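5.3 Setting up the button-state detector

The detector reads wrist camera images from each gripper and publishes a location and a state for every button it finds on the work object. The planner uses the location to choose a press pose and the state to decide whether a press is needed at all. Complete section 5.2 (camera intrinsics) on both grippers before you begin.

You will need:
Hinum Perception, installed and licensed on the control computer
Grestemov planner, running in simulate mode
two calibrated grippers
the work object, on a plain tabletop

5.3.1 Capturing the reference set

1. Place the work object within reach of both grippers. Clear anything else off the part of the table the wrist camera covers.

2. Open both grippers fully. The finger mask is built from the open position, and a partly closed finger will end up inside the search region.

3. In Hinum, choose Detector > New > Button state, and type a name for the object. Names can't contain spaces.

4. Hold the first gripper so the whole upper face of the object is in view, then select Capture.

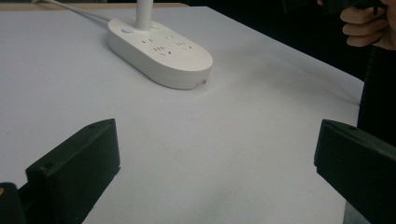

Figure 5-4. Wrist view during reference capture, power strip beyond the open fingers.

5. Repeat step 4 from different heights and angles until the counter reaches 20. Hinum accepts fewer, but the pose fit will be marked Provisional and Grestemov will refuse to load it.

6. Switch the object to its other state and capture a second set the same way. Label the sets in the State column when you are prompted.

Note: If both grippers are held by hand, keep the second one off to the side. It can come into a corner of the view without harm, but it must not cover any part of the object.

5.3.2 Marking the buttons

1. Open the clearest image in the set and select Mark Features.

2. Click the centre of each button. Drag outward until the ring matches the rim.

3. For each button, set Type to Press, Indicator or Press with indicator. If you aren't sure, use Press. You can change it later without recapturing.

4. Mark at least two fixed features that are not buttons. Socket slots work well.
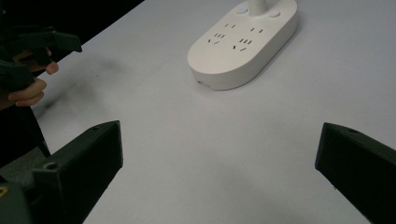
Symmetry is the most common cause of a wrong pose. The solver compares the marked features with the object outline, and an outline that looks much the same after a half turn gives it two answers with nearly equal scores. The oval strip used in this chapter is a case in point, with a small round button on either side of the post and a similar group of slots below each. Set Symmetry to Half turn for objects of this kind and pick one fixed feature as the tie-breaker. The three-slot openings are a good choice if you mark the whole fan and leave the single slits alone. After changing the symmetry setting, select Refit. Existing marks are kept.

Caution: Do not use a cable as a tie-breaker. It moves between sessions and the fit will follow it.

5.3.3 Setting the indicator threshold

Indicator state is read from colour saturation inside the marked ring. White housings under dim light pick up a cool cast, and with the factory threshold this can be reported as a lit indicator.

1. Select Threshold > Live.

2. With the indicator off, note the reading. With it on, note it again. On our bench the two values were 76 and 282.

3. Set the threshold midway between the two readings and select Apply.

4. Pass a hand slowly over the object so that its shadow crosses the button. The reported state should not change. If it does, raise the threshold in small steps and try again.
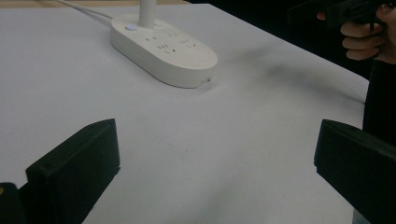 5. When the state holds steady, select Lock. Locked thresholds are stored with the object and survive a software update. Unlocked ones do not.

Note: Exposure must be set to Fixed in both camera profiles. With automatic exposure the two grippers will drift apart and report different states for the same button.

5.3.4 Exporting to the planner

1. Choose Export > Planner bundle. The file is saved to the Hegde shared folder with the extension .nkx.

2. In Grestemov, select Objects > Reload. The new object appears with a grey status dot, which turns green once the bundle has been checked.

3. Run Plan > Press in simulate mode for each button and confirm that the approach path stays clear of anything standing on the object. Posts and stands are not in the bundle unless you have added them as keep-out volumes (section 6.1).

If the check stops with error 688, the finger mask in the bundle doesn't match the fingers installed. Rebuild the mask with the grippers open and export again.

Caution: The planner does not know whether a socket is live. Isolate the power before running any contact motion near open sockets.

Bundles made with the older Nikex exporter will load, but they carry no indicator data. Recapture is recommended.

Section revised in July by Rajeshwari Achari.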